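ok notes from the mule account session at Stulleck this morning, typing fast before the next one starts

biggest thing - 66 alerts a day per analyst at Emgate before they retuned. 17 now. same team, same rules engine, they just killed the duplicates

Mahawong (small lender) said 80% of their mules were under 25 and recruited thru group chats. bank warnings go to email. who reads email at 19

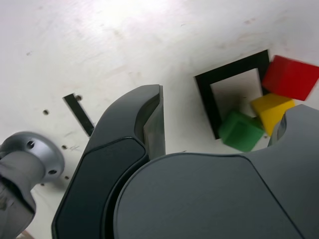 also the payout delay thing. Tumthorpe holds first time transfers for 65 minutes if the account is new. customers complained for a month then stopped

not sure I buy it for business accounts tho. payroll cant wait an hour

someone asked who pays when the hold is wrong and the panel went very quiet

slides are suposed to go up in December. will link if they do

coffee then sanctions screening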